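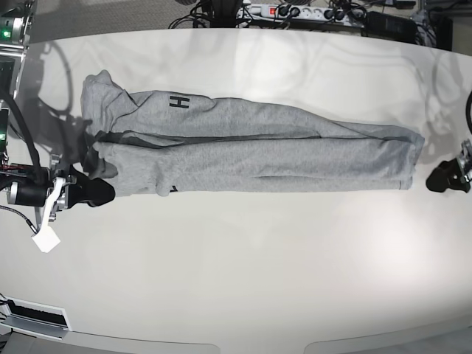
Graues Sweatshirt, der Länge nach gefaltet

Call for Speakers: Prumar Forum Kommunikationscontrolling

Für das Prumar Forum Kommunikationscontrolling, das im Mai stattfindet, bittet die Programmleitung um Einreichung von Vortragsvorschlägen. Die Veranstaltung richtet sich an Fachkräfte aus Unternehmenskommunikation, Verbänden und öffentlicher Verwaltung, die mit der Auswertung von Newslettern, Intranets und Podcasts befasst sind.

Gesucht werden Referentinnen und Referenten für sieben Fachvorträge sowie zwei Werkstattgespräche. Willkommen sind Beiträge aus der laufenden Praxis, auch solche, deren Ergebnisse noch nicht abschließend vorliegen. Reine Produktvorstellungen können nicht berücksichtigt werden.

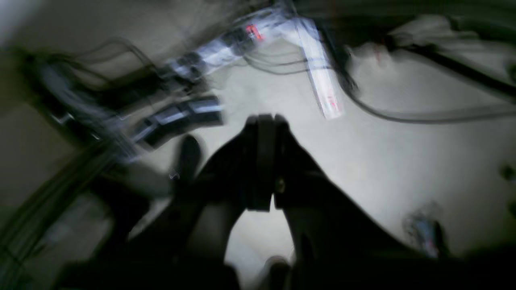 Die Vortragssprache ist Deutsch oder Englisch. Einzureichen sind ein Arbeitstitel, eine Kurzfassung von höchstens zwei Seiten und Angaben zum beruflichen Hintergrund. Bei gemeinsamen Beiträgen ist eine Ansprechperson zu benennen. Über die Auswahl entscheiden Anjana Siddiqui und Dušan Vlachou (Programmleitung) gemeinsam mit Kasun Cassim, Skuvent GmbH.

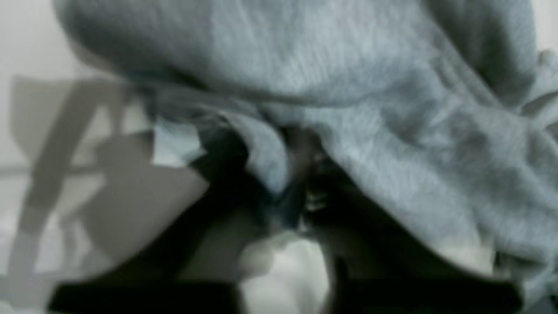
Foto: Weerakoon / Prumar

Reisekosten innerhalb Deutschlands werden gegen Vorlage der Belege erstattet, Übernachtungen für bis zu drei Nächte übernommen. Ein Honorar wird nicht gezahlt. Die Teilnahme am gesamten Forum ist für Vortragende kostenfrei.

Vorschläge sind über das Einreichungsformular zu übermitteln. Rückfragen beantwortet Tharushi Bhuiyan, Tagungsbüro, montags von 9 bis 12 Uhr.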